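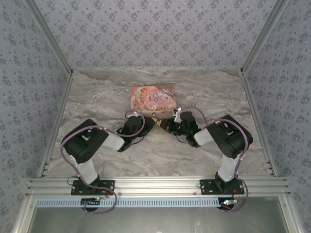 Reading time: 3 minutes

Chapter 8
Who Pays for the Print Run?

Every book begins with an author who believes it will sell and a publisher who has seen the warehouse. The print run is where the two of them meet. Order too few copies and you reprint in a panic, at a worse price. Order too many and you become, by degrees, a storage business.

Consider Imcombe, a small press that published Trinh Giáp's history of ferry timetables. The printer's quote fell so sharply at the higher quantities that the press ordered 2465 copies. It sold 100, three of them to the author's mother. The unit cost was a triumph, and it was still being mentioned at meetings when the storage invoices arrived.
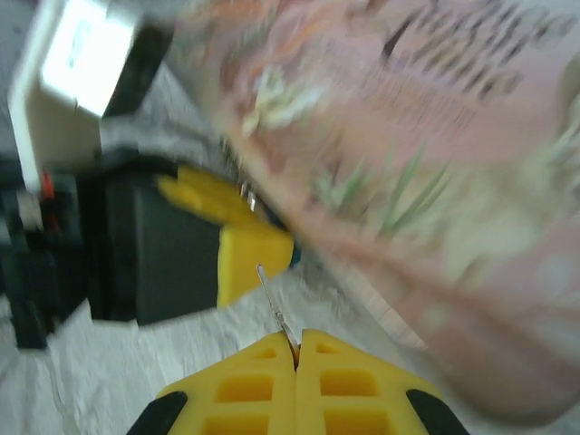 Figure 8.1 Yellow gripper, seen close up.

Deepak Bansal, who kept the books at Imcombe, later drew up what students of this course know as the Cekholm table. It sets the cost per copy printed beside the cost per copy sold. The first column always looks wonderful. Read the second one first, preferably sitting down.

Then there are returns. Under the usual terms, a bookshop may send unsold stock back for full credit, so a copy that leaves the warehouse in April 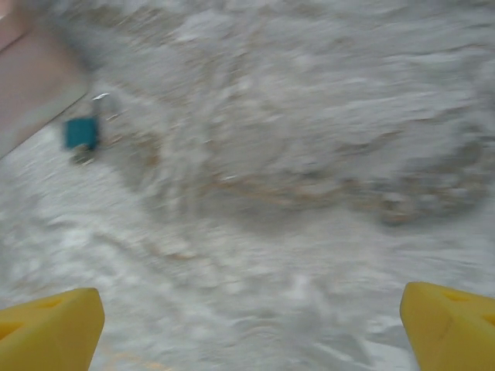
may well be home again by spring, a little scuffed about the corners and no longer fit to sell as new. Until the returns period closes, treat your sales figure as a rumour.

8.1 Fixed and variable costs

Editing, design and typesetting cost the same whether you print one copy or a truckload. Paper, binding and freight do not. Before reading on, sort the expenses in your own project budget into these two groups. Lunch with the author is a fixed cost, whatever the author orders.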